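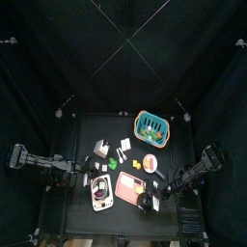 We rewrote our bench rules for two-arm teleop in January. Posting the ones that stuck, in case another small lab can use them.

1/ Layout comes first. Toy food and dishes go down before the arms are enabled. After that, hands stay out until both arms are parked.

2/ Speed cap is 40 percent for anyone with under 32 logged sessions. Moushumi Mridha wanted it lower. We settled on this and review it every month.

3/ Don't grab the pot rim from straight above. Come in over the food, open the fingers, stop, check the wrist view, then close.

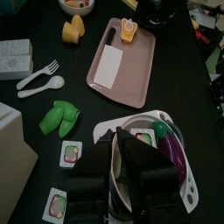
Wrist view, gripper down in the pot. Eggplant on the right.

4/ Knives count as knives, even toy ones. The cleaver stays on the tray unless the task sheet calls for it. Same rule at the Liltov bench.

5/ Look at the wrist view before each run. If you can't tell what's beside the gripper, don't start.

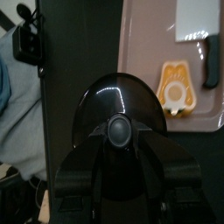 Wrist view with the tray and cleaver at right.

6/ Log every stop, including the dumb ones. We have 1,345 entries now and Ashraful Sheikh reads them all.

Full sheet is 2 pages. Reply if you want a copy.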